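# Munex open day, Irkard: bedding, laundry and a long walk round

The Munex open day runs every January at the old works in Irkard. I went for the morning session and stayed until the canteen shut. I had been once before, when it was mostly a tour of the weaving shed, and this time I wanted to see the finishing end: how sheets are cut, elasticated, washed and tested, and the rooms they have set up upstairs to show the stuff in use.

Getting there is simple. The number 12 bus from Irkard station stops at the gatehouse. Parking is on the gravel behind the dye house and was full before ten. Entry is free but you need a slip from the gatehouse, and you hand it back when you leave.

## Ground floor

The building dates from 1937 and the front part is still laid out much as it was, with a long corridor and doors off both sides. The first stop was the cutting room. Fitted sheets come off the roll as a flat rectangle, and a square is taken out of each corner. The corner is then sewn closed so that it makes a pocket. I had never thought about how they were made and it was good to see it done slowly on a table, then at normal speed on the line.

The line makes nearly 3000 sheets on a full day. On the open day it runs at a lower rate so that people can stand near it and hear the guide, although I still missed a good part of what was said about thread.

After that came the elastic. Munex sews it all the way round the hem on the larger sizes. On the cheaper range, sold under the Maltia name, it is only at the corners. There was a sample of each on a rack and you could pull them about. The all-round one is easier to get on and stays put better, but the Maltia one folds flatter in a cupboard. I have both at home and that matches what I have found.

The wash room was warm and crowded. They wash a sheet from each batch and measure it before and after. A chart on the wall gave the shrinkage for every colour going back a few years, and the darker greens seemed to do worst. I asked why and was told it was to do with the dye bath, but we were moved on before I got the rest.

## Upstairs

The stairs are steep and there is no lift to this floor, so anyone who can't manage them should ask at the gatehouse about the film version.

The bedroom on the first floor is the part I had come for. The bed is big, with a padded grey headboard, and it was made up with a bottom sheet only, in the khaki shade that is new in the range. Clothes folding goes on in the same room, on the bed itself, the way most people do it at home. A blue top was having its turn in the late part of the morning.
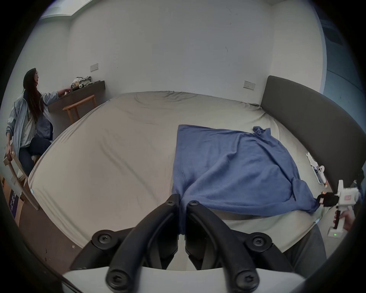
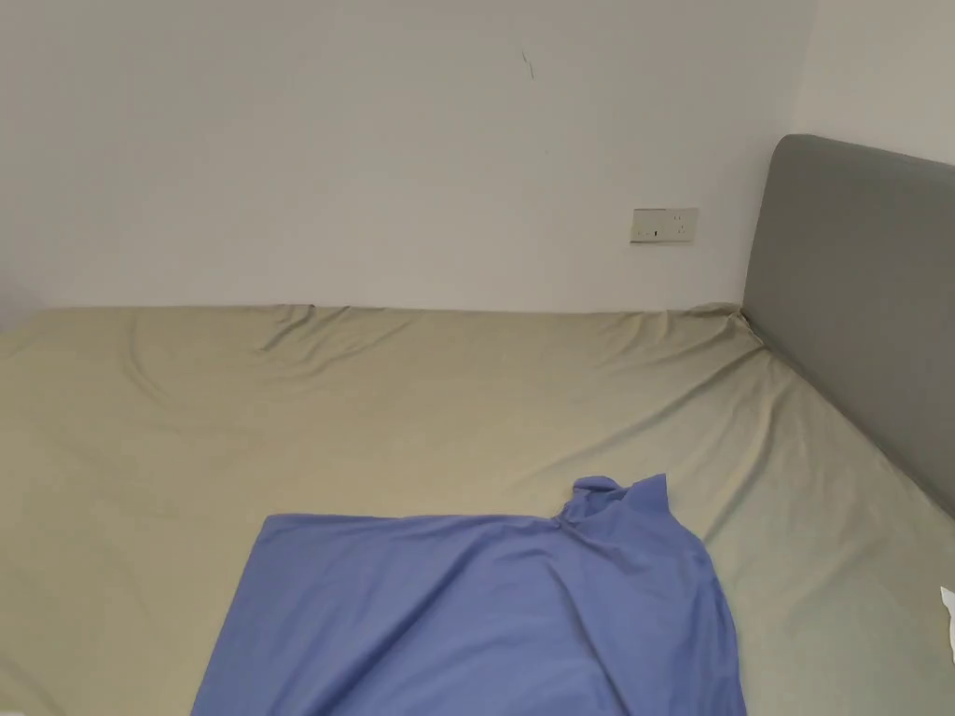
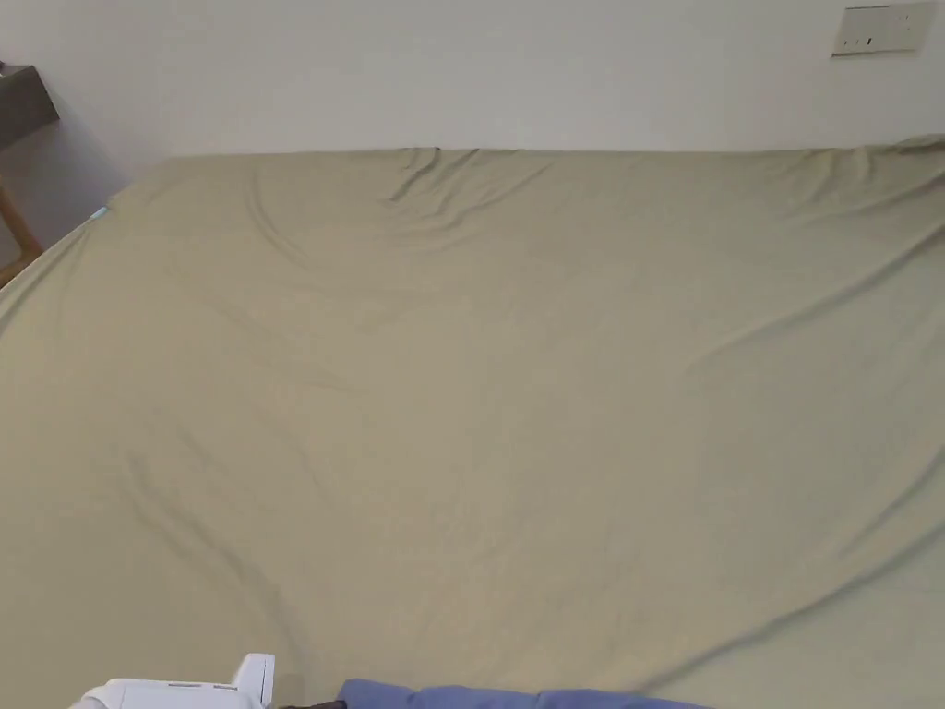
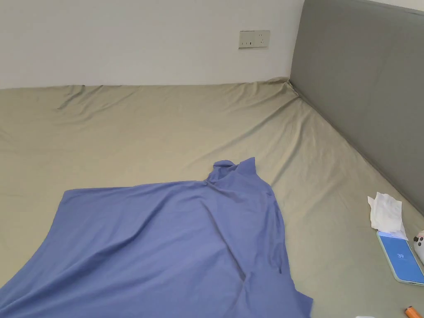
I took a few notes on the sheet. The khaki is a hard colour to pin down, and I would want a swatch at home before buying. It goes well with grey. It does show creases more than I would like, and I suspect my own bed would look the same by the second night. The plain white in the shop hides them better.

Folding on a bed is something I do every week, and I have always found it easier than a table as long as the sheet underneath is pulled fairly smooth. Knits cling a bit to cotton, which helps when you are squaring up the sleeves. A duvet underneath is hopeless – everything sinks.

Further along the same landing is a small display on the Bălan mill, which supplied yarn to Irkard for a long time. It is mainly ledgers and a few bobbins in a glass case. The labels are short and the lighting is poor, but the ledgers are worth a look if you like handwriting.

## Shop and canteen

The shop is back on the ground floor by the exit. Seconds are on the left as you go in, sorted by size and then by colour, and the faults are marked with a bit of tape. I bought a double fitted sheet in white with a pulled thread near one corner, and two pillowcases. The khaki was full price only. Room 119, across the corridor, had remnants by weight, but the queue was out of the door and I left it.

The canteen does soup, rolls and a tray bake. Soup was leek and potato, hot, and they were generous with the bread. It closes at two, which caught out a few people coming down from the later tour.

The tour took longer than the leaflet says. Allow a full morning if you want to do both floors and the shop, and go to the wash room first if you can, before it fills up. Wear flat shoes. The cloakroom is next to the cutting room and takes bags, but not umbrellas, which go in a bin at the gatehouse.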